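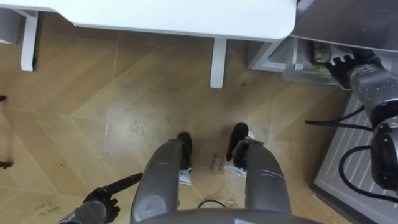 Recoating a floor without sanding it to bare wood comes up on this list every winter, so I am writing up what we did in Jorkden in one place. The method is a screen and recoat. You scratch the old finish with a fine abrasive screen, clean off the dust and put down one new coat. It works on a floor where the finish is worn but the wood underneath is still sealed. Herringbone shows wear in its own way, with the scuffs and dark smudges running across the zigzag instead of along a board, and they gather where people stand. If you have a floor like that, look at the smudges first. Dirt sitting on top of the finish will clean off. Gray or black in the grain will not, and a recoat will lock it in.

Checking the old finish

Put a few drops of water on the worst spot and leave them ten minutes. If they sit up in beads, the seal is good. If the wood goes dark, you need to sand that area and this message won't help you much. Then check for wax. Rub a hidden corner with mineral spirits on a white rag. A yellow or brown smear that feels slick means wax, and no water-based finish will hold over it. Our back bedroom failed this test and we left it alone.

Measure the rooms yourself. The old listing for our place says 700 square feet of hardwood. I got 648 with a tape, and that made the difference of a can.

Furniture

Everything has to come out, including the light pieces you think you can slide around. We tried moving a desk from one end to the other during the screening and ended up with dust under all the legs. Felt pads go on before the furniture comes back. Wait a week if you can. Rugs stay off for two, longer in cold weather.
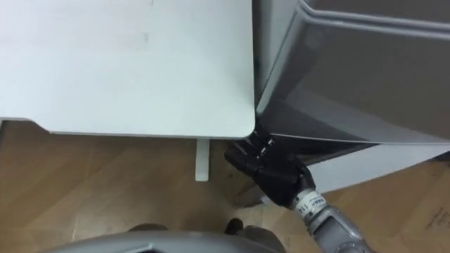 White desk leg on the wood floor, gray cabinet to the right.

Narrow legs put a lot of weight on a small spot, and new finish dents before it scratches. Hard plastic feet are the worst for this. I use the thick felt, cut a little smaller than the foot so it doesn't collect grit around the edge.

Products

We used Gollama satin, water-based, one coat with a T-bar. It smells less than the oil kind and you can walk on it in socks the same evening. The buffer came from Wututeo, and they charge by the half day, so have the rooms empty before you pick it up. They also wanted a $300 deposit on a card, returned when the machine came back clean.

There was a disagreement on the list about grit, and I promised to answer it.

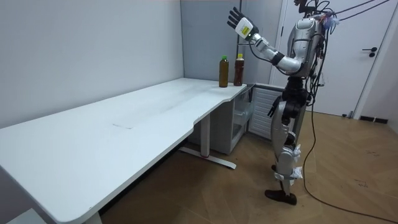 Dalia Radwan wrote:
> I still don't agree about the 400 grit pad. We used one in
> our hallway and the new coat peeled in strips before
> Ramadan, right at the kitchen door. The installer who
> fixed it said the scratch was too fine for the finish to
> grab. Are you sure yours is going to hold? Also, did you
> wipe between screening and coating, or only vacuum?

Dalia, I looked at my notes and you are right about what I wrote. I had the pad for between coats mixed up with the one for the first pass. We did the first pass with a 150 screen. I only own the 400 pads for touching up by hand. Please ignore my earlier message on that point.

I vacuumed twice and then went over it with a damp microfiber cloth, and let it dry for an hour. No tack cloth. Some of them leave a residue that causes the same peeling you had. The can will say which type is safe.

As for holding, ours went down in December and I have no peeling so far, but the kitchen doorway is the place I keep checking.
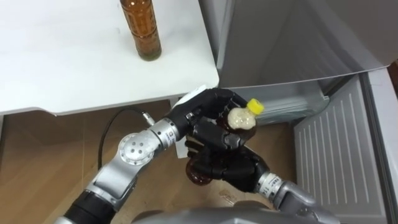 Kitchens

Two things are different in a kitchen. Grease is one. Wash the floor with a degreasing cleaner before you screen, or the screen will drag the grease into the scratches. The other is the refrigerator. Roll it out on hardboard sheets and plan to keep it out overnight. We started on a Saturday at 8 a.m. and still had it in the dining room on Sunday.

If anyone has recoated over a factory aluminum oxide finish, please post what you used. Mine is all site-finished and I can't answer the two questions that came in about it.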